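Akine Footwear Components
Tray Station Working Group: Minutes of Meeting, June 2026

Chair: Somtochukwu Adeyemi
Present: production, tooling, stores, line maintenance
Apologies: purchasing

1. Minutes of the previous meeting
Accepted with one correction. Item 4 should read "tray rim," not "table rim." No other matters arising.

2. Table layout
The chair reported on the present layout of the yellow table. The shoe-shaped trays stand in a row along the top surface, with the lower shelf left in place beneath it. Tooling asked if the row could be moved closer to the front edge to shorten the reach. Production preferred to keep the present line, as parts set near the front edge are more easily knocked off during changeover. The layout stays as it is until the next review.
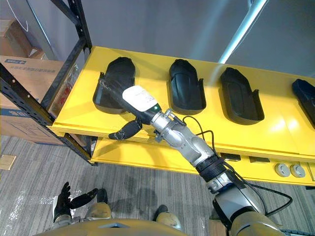 Fig. 1. Tray row on the yellow table, black part held in the leftmost tray.

Stores asked for the positions to be marked on the table top. Agreed in principle. Paint was ruled out on grounds of cleaning. Tooling will price adhesive markers and low locating pins.

Action: Tooling to bring prices for both to the next meeting.

3. Tray supply
The current order with Suwannarat is for 40 trays, all black. Delivery is expected in two lots. Production asked if a second color could be had for left and right. Purchasing had sent a note stating that Gatov can supply gray at the same unit price, with a minimum order of 8. The meeting took no decision. Stores pointed out that a second color means a second bin location, and the rack by the goods door is almost full.

Action: Stores to confirm free rack space. Purchasing to ask Gatov for one sample tray.

4. Table surface and frame

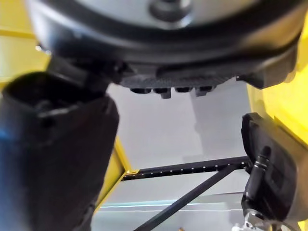 The yellow finish was discussed at some length. Production finds it a good background for black parts and wants no change. Line maintenance noted that glare on the bright surface has been raised by the late shift and asked for a matte finish at the next repaint. The repaint is listed for December. Tendier, who supplied the table, will be asked if a matte version of the same yellow is available and how long it takes to cure.

Maintenance also asked that nothing be stored on the lower shelf during shifts. Agreed.

Action: Line maintenance to write to Tendier.

5. Tray handling
Stores reported 11 trays returned from the line with scuffed rims. The cause has not been established. Tooling suspects stacking in the wash crates. Production suggested that trays being dragged along the table top could also account for it. Pending an answer, trays are to be lifted when moved and crated in single layers. Scuffed trays remain in use where the interior is sound. Any tray with a cracked wall is to be tagged and returned to stores.

Action: Tooling to inspect the returned trays and report in writing. 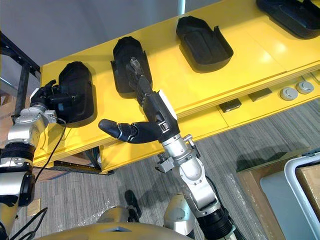 6. Any other business
The wash crate labels are peeling. Stores will reprint them.
Production asked for the meeting to be held before shift change in future. Agreed.

Next meeting: date to be circulated by the chair.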